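Lista de verificação da célula Cesbridge (as duas pinças de mão), com os meus comentários

Versão de março, revista depois de termos trocado os dedos da pinça principal. Quem só quer a lista seca pode ler a primeira frase de cada ponto e saltar o resto, não levo a mal. Os comentários são meus e vão crescendo conforme me lembro das asneiras que já fiz nesta bancada (e são bastantes!).

A verificação completa leva 15 minutos. A curta, entre sessões, são os pontos 1, 3, 5 e 7, e faz-se enquanto o Ornasis arranca no computador.

1. Tampo branco
Estado: OK, com reservas
Passar um pano seco e olhar para a superfície de lado, com a luz rasante. O que eu procuro são rugas e lixo miúdo. As rugas pequenas deixo ficar, as grandes estico à mão a partir do centro. Continua a haver pintas que não saem com pano nenhum e eu já desisti delas, ficam anotadas e pronto. Se aparecer um risco novo na zona onde pousam os objetos, escrevam no caderno, porque depois andamos a comparar gravações e ninguém sabe se aquilo é sombra, risco ou sujidade na lente.

2. Dedos da pinça principal
Estado: OK
Fechar devagar e ver se as duas faces encostam por igual, em cima e em baixo. Depois abrir até ao fim e repetir. Eu faço isto 10 vezes seguidas, a sentir com a mão se há algum ponto onde prende. Da última vez prendia um bocadinho quase no fim do curso e era só uma rebarba, tirei-a com uma lima fina e ficou uma maravilha.
Olhar também para os furos junto às pontas. Se houver uma fissura a nascer, é muitas vezes dali que ela parte. Não apertem os parafusos "só mais um bocadinho", por favor! Encostar, um quarto de volta, parar. Quem partiu um suporte a fazer força a mais fui eu, por isso falo com conhecimento de causa.

3. Segunda pinça, punho e mandíbula
Estado: OK
Pegar nela como se pega a trabalhar, com os dedos à volta do punho e o polegar por cima, e levar a mandíbula até ao objeto sem fechar. O que interessa é se a mão vai confortável e se o ângulo permite chegar lá sem torcer o pulso. Com o cubo de tomadas no meio da mesa chega-se bem, com a parte plana da mandíbula por cima da aresta. Se tiverem de levantar o cotovelo acima do ombro, a mesa está longe de mais ou vocês estão no sítio errado (comigo era sempre a segunda hipótese).
Manga larga: arregaçar ou aceitar que vai andar a varrer o tampo. Não é proibido, mas quem usa mangas compridas deve fazer um movimento de ensaio antes de gravar.
Os cabos que saem da traseira têm de acompanhar o braço sem puxar. Levantem, baixem, rodem para os dois lados. Se sentirem resistência, parem e sigam o cabo até à origem do problema.

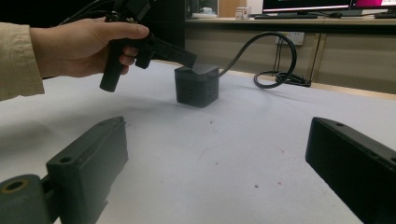
4. Cabos das pinças
Estado: a rever
Verificar as fichas uma a uma, com os dedos, e não só com os olhos. Há um conector na segunda pinça que parece metido até ao fim e às vezes não está. Dá um estalido pequenino quando encaixa. Se não ouviram, tirem e voltem a meter.
Pus "a rever" porque a manga de proteção está a ficar coçada no sítio onde o cabo dobra mais. Já encomendei outra à Thiele. Entretanto enrolei fita, o que é uma solução feia, mas aguenta. Quem notar cobre à vista não grava, desliga tudo e avisa-me.

5. Calibração da abertura
Estado: OK
No Ornasis, abrir a página das duas pinças, fechar cada uma por completo, carregar em "zero", abrir por completo, carregar em "máximo". Primeiro a principal, depois a segunda. Se trocarem a ordem o programa aceita na mesma, o malandro, e depois os valores ficam guardados na pinça errada.
Aceito uma diferença até 4 décimas de milímetro em relação à última folha. Acima disso repete-se a calibração, e se à segunda continuar fora, volta-se ao ponto 2, que em quase todos os casos que apanhei era sujidade entre as faces.

6. Ecrãs, teclados e rato no balcão
Estado: OK
Confirmar que o ecrã da gravação está virado para quem segura a pinça e que o teclado certo está ligado. Temos dois teclados no balcão e eu continuo a escrever no errado com uma regularidade impressionante. Carreguem numa tecla qualquer antes de começar, demora um segundo.
Reparem nos reflexos também. Um ecrã com muita cor ao fundo altera a exposição automática em certas posições, e como o tampo é branco e o resto da sala escuro, a câmara já tem trabalho que chegue. Fixar a exposição com a pinça aberta e apontada ao tampo. Depois disso não mexer.

7. Cubo de tomadas e o cabo dele
Estado: OK, mas leiam isto
Pousar o cubo a meio da mesa, com as tomadas de frente viradas para a pinça principal, e deixar livre o espaço entre os dois dedos abertos. O cabo sai por trás, à direita, faz um arco alto e vai cair enrolado junto à borda do fundo. Tentei achatar esse arco de todas as maneiras e o cabo, que é grosso e teimoso, volta sempre a levantar-se. Agora deixo-o estar e preocupo-me só com duas coisas: que o rolo fique longe da zona de trabalho e que nada penda da borda onde alguém possa dar-lhe um puxão com a anca.
Para as tarefas de agarrar, o cubo é manuseado sem nada ligado às tomadas e com a ficha dele fora da parede. Isto não é negociável. Verifiquem na ficha, na mão, e não pelo sítio onde o cabo parece ir, que ali atrás juntam-se fios e a olho enganamo-nos com facilidade.
O botão redondo no topo deve mexer livremente. Se o fecho da pinça bater nele muitas vezes, ponham uma marca no caderno e mudem a altura de aproximação.

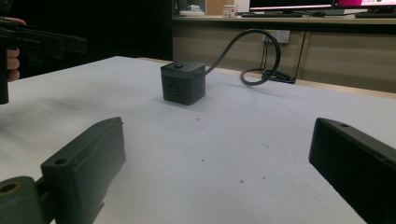

Britta Fuchs escreveu-me que este ponto devia vir antes de todos os outros, porque quem faz a verificação curta à pressa chega ao cubo já com a pinça na mão e o programa a correr, e nessa altura já não vai atrás da mesa confirmar ficha nenhuma. Propôs também uma etiqueta amarela na ficha, para se ver de frente se está fora.

Tem razão quanto à etiqueta, vou pô-la. Quanto à ordem, ainda estou a pensar. O tampo precisa de ser limpo com a mesa vazia, e se o cubo lá estiver primeiro, limpa-se à volta dele e fica tudo mal feito. Talvez parta o ponto em dois: ficha logo no início, posição do cubo mais à frente. Na próxima versão resolvo.

8. Ensaio a seco
Estado: OK
Fazer 8 aproximações ao cubo sem gravar, metade com cada pinça, e sem pressa nenhuma. Estar atento a ruídos, folgas, cabos a roçar. Se a pinça principal e a segunda se tocarem no ar, combinem outra vez quem avança primeiro. Parece conversa de miúdos, mas as pancadas que os dedos levam vêm quase todas daí, e um jogo novo da Flemell demora a chegar.
No fim do ensaio voltar a olhar para os furos e para os parafusos do ponto 2. Só olhar, sem ferramenta.

9. Arrumação no fim da sessão
Estado: mais ou menos...
Pinças no suporte com as mandíbulas abertas, para as molas descansarem. Cabos soltos em voltas largas, nunca apertados à volta do punho! Cubo na prateleira, tampo tapado. As chávenas e caixinhas que vão aparecendo no balcão também têm dono, levem-nas, se faz favor.

10. Caderno
Estado: OK
Data, nome, valores da calibração e qualquer coisa estranha, mesmo que tenha passado sozinha. Sobretudo se passou sozinha. Letra legível, que eu depois tenho de passar aquilo a limpo.

Comentários recebidos

Sabine Baumgart: No ponto 5, dá para imprimir a folha anterior e deixá-la junto ao teclado? Perco mais tempo a procurar os últimos valores do que a calibrar. E no ponto 2, a lima fina onde é que mora? Usei uma lixa e não gostei do resultado.

Resposta minha: A folha já está impressa, dentro da capa do caderno. A lima está na gaveta de baixo, embrulhada num pano. Lixa nos dedos, não, que arredonda a face e depois o encosto nunca mais fica direito. Mostra-me como ficou esse, se calhar ainda se salva.

Britta Fuchs: A fita no cabo da segunda pinça já está a descolar numa ponta. Ainda não se vê nada por baixo, mas pus outra volta por cima.

Resposta minha: Obrigado! Vi hoje de manhã e está aceitável. A manga da Thiele ainda não chegou, e até lá o ponto 4 faz-se em todas as sessões, curtas incluídas.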